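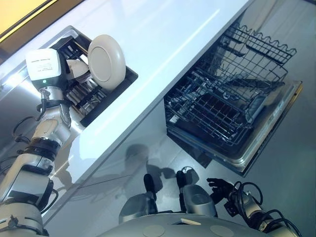
Dish-loading robot back at the sink after cable refit

5/31/18

Cluven has put its two-armed kitchen robot back to work at its test kitchen after a pause of 11 days, and says the machine is now easier to look after. We have heard that before. The robot was set up in May to move plates between a sink rack and a dishwasher, a job most of us manage with a tea towel over one shoulder.

The pause was down to wiring. According to the firm, a cable on the left arm had been rubbing near the elbow, and the gripper lost power partway through a shift. Fitters from Manríquez, which has the service contract, replaced the run and left more slack at the joints. The new cables still loop along the outside of the arm, with one bundle hanging by the elbow and another curling round the upper wrist. Cluven says slack is what the arm needs when it bends. It also looks like a fine thing to catch on a tap.

The arms do not match. The left ends in a boxy white gripper and takes the plates, which stand upright in a black drainer in the sink. The right has a black hand with several fingers, and its job is meant to be the dishwasher's lower rack. For the moment the hand is being run at low force while its joints are checked, so the left arm does most of the lifting.

Care of the machine is written up in a service sheet from Pastska, which makes the gripper. The pads are to be wiped down after each shift and the gripper's zero position reset every morning. A longer check, with the wrist cover off, is due after 90 hours of running. Cluven reckons on roughly 20 minutes for the daily work. That figure leaves out the time spent putting the drainer back in exactly the right spot, which staff at the kitchen say has to be done whenever somebody nudges it.

The firm's log shows 3671 plate moves since the robot was installed. It does not show how many needed a person to step in, and Cluven would not give us that number. Nor would it say what the refit cost.

Wevine, the catering group paying for the trial, will decide at the end of the summer whether to order a second machine. It has asked for a full month without a cable fault first.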